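December
By Arain

How to get your towels soft again

If your towels have gone stiff and scratchy over the winter, please don't throw them out just yet. Ours get a good going-over every December, before the family descends on us, and I've been doing it the same way since we lived in Udberg, where the water was so hard it furred up a kettle in a fortnight.

Start with a hot wash, no powder and no softener, just a cupful of plain white vinegar in the drum. Keep it to 6 bath towels at the very most (fewer if yours are the big thick sort), as they do need room to tumble about. Check the care label first, and never put vinegar in with bleach.

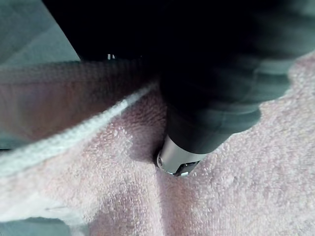
Arain

When that's done, run a second wash with half your usual powder and an extra rinse. I spin at 1000, which gets plenty of water out without squashing the loops too badly, though your machine may have its own ideas!

Now for the bit everyone skips. Take each towel by the short end and give it a really good shake, a dozen times or so, then turn it round and do the other end. Hang it over two lines if you've got them, so the air can get through, and shake it again once it's dry. Fold loosely, and leave the softener in the cupboard from now on, as it coats the cotton and you'll be back where you started by Easter.

Questions? Write to Maduven Home Notes, Box 601, Dredell | © Maduven | Back to top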